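Print this thread | E-mail this thread

Bernice Ofori

OK, arm thread! A few of you asked what I keep sneaking off to the shop for.

It's a pick-and-place build, me and Dede Amissah, on the white table by the blue bins. Project name is Floltska (don't ask, the dog was involved). 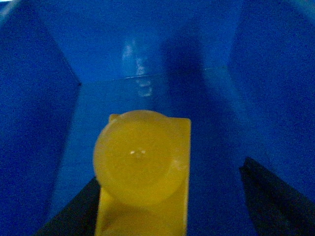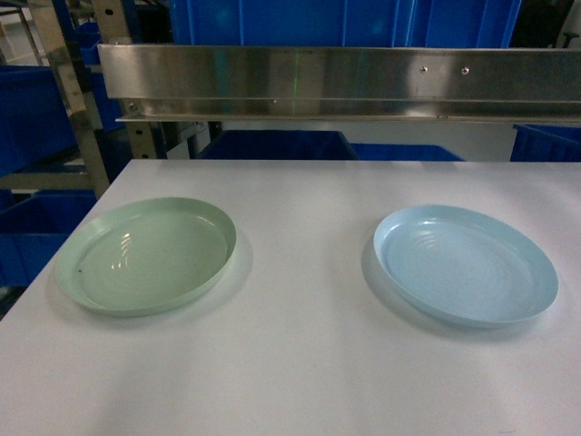 Green plate, blue plate, lots of table between them. Same in the next one.

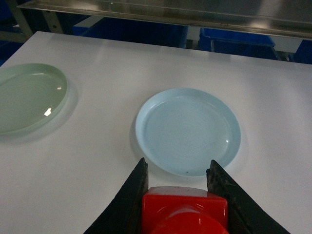
Ruawai, January 18, 2020

1/ So the goal is dumb and simple. Pick up a thing, put it on the green plate. Pick up the thing again, put it on the blue plate. Repeat until one of us gets hungry.

2/ I started in November thinking the fingers would be the hard part. Nope! The fingers were a weekend. Cable routing ate the rest of the month – every time the wrist turned past a certain point it yanked its own plug out.

3/ I made the plates the targets because they're cheap, they're shallow, and I can wipe them down. Dede wanted printed paper circles. Paper circles slide every time somebody opens the door, so plates won.

4/ The wrist camera is my favorite bit. In the first picture it's looking down into blue panels at a yellow ball on a yellow block, fingers open on both sides. See that streaky glare on the back wall? My ball finder LOVES glare. It will happily chase a reflection all afternoon.

5/ Things I've tried for the glare: turning the exposure down, moving the lamp, taping baking paper over the lamp. Baking paper is winning so far, and it cost me 2 dollars.

6/ Somebody asked about the red and black gripper in the third picture. Yes, those scuffs on the right finger are real. I'm not replacing it yet. I have a spare set in a drawer and I'm saving them for when this one dies for good.

7/ Current log: 200 tries on the ball, 172 good grabs. Most of the misses are the arm coming in a hair too low and nudging the ball before it closes. Dede says offset, I say calibration, we've been having this argument over text for a week.

8/ The controller board is from Pekberg and the manual is terrible, but their forum is great. If you're stuck on homing, search for the long thread on limit switches and skip straight to page four.

9/ Next up is moving the pick height into a config file so I can stop editing line 2519 of a script I'm embarrassed by. Then a second block shape. More when I have it – and yes, I'll post the wiring diagram once I've redrawn it neatly!

Recent from Bernice
Firnden stepper drivers: first impressions
Cable chains I have regretted
Cleaning up the shop bench, part one

Contact | © 2020 Bernice Ofori | Back to top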